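About Schnyder

Schnyder is a family-owned supplier of animal feed and bedding, serving farms, stables and private households. The company was founded by Konrad Sutter as a single feed store next to a grain mill and now operates 5 branches and a central warehouse in Skitel. Our head office is located in the original building.

Our range covers feed for poultry, sheep, goats, horses and rabbits, together with straw, hay and wood shavings. Most of our grain is purchased from growers with whom we have held supply agreements for 10 years or more. Each delivery is weighed, sampled and checked for moisture before it is accepted into storage. Records of these checks are kept at the warehouse and may be requested by any account customer. 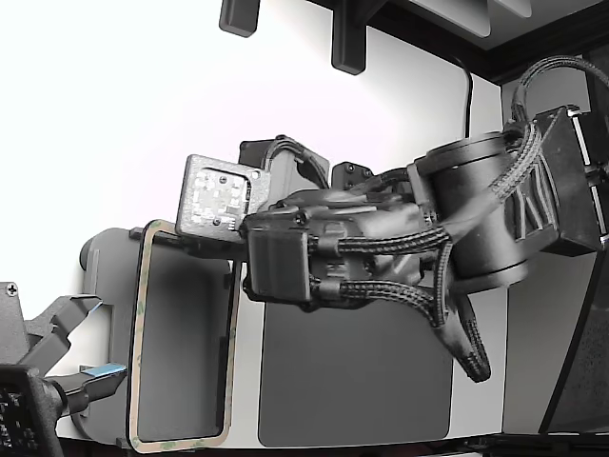

Customers who order by the pallet are assigned a regular delivery route. Orders received by noon are normally shipped the following working day, and roughly 300 farms are currently served in this way. Smaller orders may be collected from any branch. Our own blend for laying hens is sold under the name Herix and is offered in mash and pellet form.

Gilles Lemaire has served as managing director since the June meeting at which Mr. Sutter stepped down from daily management. Mr. Sutter remains a member of the board and continues to oversee grain purchasing.

The company accepts apprentices in warehousing and retail each year. Applications should be addressed to the head office and should include a school report and a short letter. Branch hours and telephone numbers are listed on the Contact page.

Page last revised 11 March 2023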